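Home | Notebook | Stock list | Search | Log out

Bench notebook, Tornville workshop
1/24/25
Entry by Ochoa

Third week with the robot cell on the Dosik order. I want to write down how the work has changed for us before I forget how it was in the beginning.

Until January the repair bench had one person for each board, from opening to closing. You took the board, you plugged the harness, you tested, you wrote the sheet. Now the arm is doing the moving and the plugging on the easy side of the connector row, and the person does the difficult side and the checking. On paper this is a saving of time. In practice the first week was slower than by hand, because we stood there and watched it. I did it also. One person even held the tray with the hand the whole time, so I have asked that we trust the rim of the tray and keep the hands away.

The board is now worked on in its gray tray, on top of the storage box. The height is good for the arm and also good for me, I do not bend my neck so much. The black connector with the red, black, green and yellow wires goes in at the front, and the wires are left to hang down over the edge of the tray. Before, we folded them back over the board, and the fingers of the gripper do not like this. If you fold them back from old habit, the arm stops and asks for help, and then it waits for you to press the button. On the worst day we had 12 such stops. Yesterday there were three.

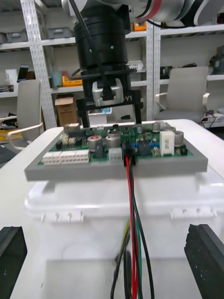

Changes in who does what

Plugging at the front of the board: the arm, when the wires are hanging free. Plugging at the back: person. The tall capacitors are in the way and I do not want the fingers close to them.

Test and sheet: person, as before. The sheet has now one more line, "stops", and please fill it in even when it is zero. An empty line I can not read.

Harnesses: still open. This is where we disagree in the shop, so I put more words here.

A board in a tray is always in the same place. A harness is a soft thing and it lies how it wants. The one I used this morning has the black multi-pin connector on one end and the round metal connector on the other, with the wires between going in big curves. One black wire ends in a small ring terminal and it goes far away from the rest. For a person this is no problem, you pick it up and shake it. The arm must decide where to take it. I tried with the metal connector first, because it has the flange and is heavier, and then with the black housing. From the metal end it was better – nine good picks in 12. From the black housing only five, and mostly it closed on a wire. I do not accept a grip on a wire, even if nothing looks broken after.

My proposal is that a person lays the harness on the table with the metal connector toward the arm, and the arm takes it from there. It is a small work but it is a dull work, and I understand that it is not pleasant to be the one who prepares the table for a machine. We should change the person every two hours, and the same person should not have it two days in sequence.
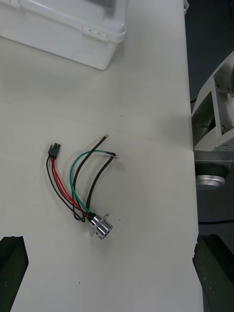
Ollero wrote in the margin of my draft that laying out harnesses is the same work we had before, only without the interesting part, and that if the arm needs somebody to prepare every piece then we should count that time as robot time and also show it to Dosik. Ollero would prefer that the arm stays with the boards until summer and the harnesses go back to the hand bench.

I agree with the counting. From tomorrow the layout time goes on the sheet, under the robot. With the second point I am not sure. The hand bench has now fewer people in the afternoon and the harnesses are the part which gives sore fingers, two of us have complained of it already last year. I would like to try five more days with the rotation and then compare.

To do: new labels for the button box, the old ones are peeling. Ask for softer pads for the fingers. Move the stool, it is too close to the arm when somebody sits at the test screen.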